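From: Bayu Nugroho
To: choir-parts list
Subject: Re: page turns in the new edition

Hello all,

Thank you for the answers to my first message. I am sorry for the slow reply, May was full of rehearsals for us in Dutescombe.

Hämmerli wrote:

> I do not see why you want to reset the whole thing. The Praklow
> edition is ugly but the singers know it. If the turns are bad in
> two places, photocopy the next page and tape it in. We did this
> for years. Also please tell us what paper you plan to use, the
> last booklets were shining under the lamps and the altos
> complained to me the whole evening.

I understand this point, and for one concert I would do the same. But we have more than two bad turns. In the second part there are 8 of them, and 6 fall in the middle of a phrase for the tenors. On page 31 they must turn while holding the long note, and then the entry on the next page comes too late every time. With tape the booklet also becomes thick at one side and does not stay open in the folder.

What I did until now: I typed the music again from the old score, with the same bar numbers, so people can still use both editions in one rehearsal. I moved the breaks so that every turn comes at a rest of at least one full bar. This made the booklet longer by four pages. I think it is acceptable. 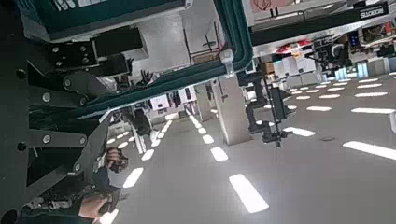

About the paper, I asked for samples from the print shop. The cream one, without any coating, was the best for reading and it makes less noise when you turn it. For the full order they ask 245 for the printing, and the stapling is included. If another choir wants to join, the price for each booklet goes down a little, so please write to me before I confirm.

Two questions are still open for me:

1. The text under the notes. The old edition divides the Latin words in a strange way, for example "om-nis" in one place and "omn-is" in another. Should I correct it everywhere, or keep what the singers have in their memory? I would prefer to correct it.

2. The breath marks. Some of them are from the editor and some were added by hand by a former conductor. In my copy I can not always see which is which. If somebody has a clean copy of the Praklow print, a scan of pages 12 to 19 would help me very much.

I can send the file for the second part to anyone who wants to check it. Please look first at the bass line, I am a tenor and I make mistakes there.

Best regards,
Bayu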